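The Second Hand

Thu Thân had 568 recordings of people putting toys into a tub, and she needed to explain why 78 of them were wrong. 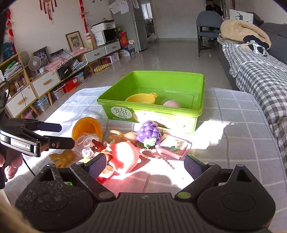
They weren't wrong to look at. The toys seemed headed for the tub as intended. But when the model was trained on the whole set it hesitated, and when Markos Sarantis took those 78 out it stopped hesitating. He had found them by dropping recordings in batches and training again each time, which had used up most of June.

"It's the left hand," Markos said on the phone. "In the bad ones it arrives late."

"Late for what?"

"I don't know. That's your half of the paper."

She played them at her kitchen table with the sound off. One gripper went for a toy. The other waited, then moved towards the tub, then went back. She wrote down the time of each pause. After 10 she could guess how long the next would be, and after 20 she had stopped writing and was only watching.

Consuelo Aranda rang from Skincombe at half past four to ask whether the draft would be ready. The reviewers at Fitzgerald wanted a result they could state in one sentence.

"People slow down when they're choosing," Thu said.

"Choosing what?"

"Which hand. The model copies the pause but it hasn't got anything to decide, so it just stops there."

Consuelo was quiet for a bit. She was typing. "Can you measure it?"

Thu could. She marked the start of every pause and the first movement after it, and gave the model a label for the gap – two values, waiting or going. Markos put the 78 back in and ran it overnight. He sent the numbers at six in the morning without a message. With the label, the full set did slightly better than the trimmed one.

She read them standing up, then made tea and read them again. Her mother, Loan Tôn, came in looking for her glasses and asked if it was good news.

"It's a small effect," Thu said.

"But good?"

"Yes."

Loan reached for the sugar with her right hand, stopped, and picked it up with her left. Thu looked at the clock on the cooker. Then she sat down and started on the methods section.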